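Lista de verificação de segurança: quartos de hóspedes com crianças
Casa de férias Wenwood, inspeção de 21 de outubro de 2025

A inspeção segue a lista que usamos desde abril, com comentários por item. O que está marcado como pendente fica resolvido antes da próxima entrada de hóspedes.

1. Janelas e estores
Limitadores de abertura: conformes no quarto do piso de cima, em falta no quarto pequeno. Pendente.
Cordões dos estores: recolhidos e presos ao gancho da parede. Conforme.
Comentário: o limitador Bultumo da janela virada ao pátio está com folga. Apertar e voltar a medir a abertura, que não pode passar de 12 cm.

2. Tomadas e cabos
Tampas de proteção: conformes, exceto a tomada atrás da cómoda.
Extensões: retirar a que alimenta o candeeiro e passar o candeeiro para a tomada da parede. Pendente.

3. Camas e roupa de cama
Estrado, parafusos e pés: reapertados, sem ruído. Conforme.
Grade lateral: encaixe esquerdo gasto. Pedir peça à Zirkeck, referência 426.
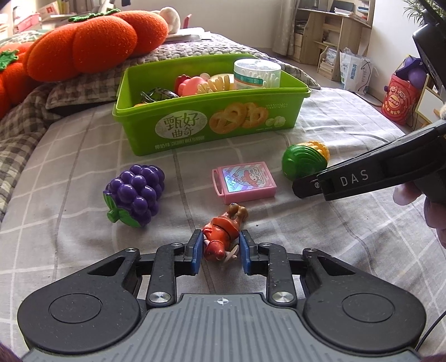

Colchas e mantas verificam-se estendidas, à procura de costuras abertas e fios soltos onde um dedo possa prender. Antes de sacudir, tirar tudo o que estiver em cima. Numa colcha cinzenta de quadrados finos, o cacho de uvas roxo vê-se bem da porta, mas brinquedos pequenos como o boneco laranja e castanho escapam mais facilmente e acabam no chão ou na máquina de lavar. Colcha sem danos. Conforme.

4. Móveis
Cómoda Weidemann: fixada à parede com dois esquadros. Conforme.
Estante: falta um parafuso no esquadro superior. Não carregar as prateleiras de cima até estar reparado.
Gavetas: a terceira sai da calha quando se puxa até ao fim. Pendente.

5. Brinquedos e arrumação
Peças partidas ou com arestas: deitar fora, sem tentar colar.
Compartimentos de pilhas: só aceitar os que fecham com parafuso.
Caixas: sem tampa pesada e guardadas ao nível do chão.
Comentário: os artigos de higiene não ficam junto dos brinquedos. Cotonetes vão para o armário alto da casa de banho, com o recipiente fechado.
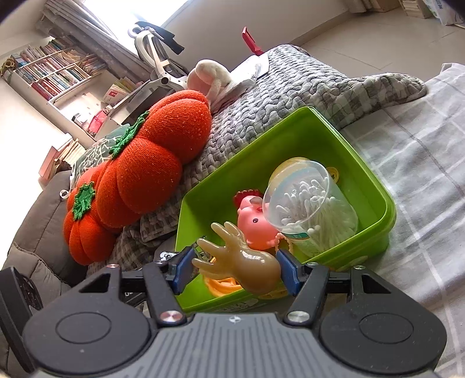
6. Casa de banho
Tapete antiderrapante: ventosas em bom estado. Conforme.
Fecho do armário alto: funciona, mas está duro. Lubrificar.
Detergentes: havia um frasco debaixo do lavatório. Mudado para a despensa.

7. Saídas e alarmes
Detetor de fumo do corredor: testado, conforme.
Lanterna junto à porta: sem pilhas. Pendente.
Corredor: mudar a sapateira de sítio, porque reduz a passagem.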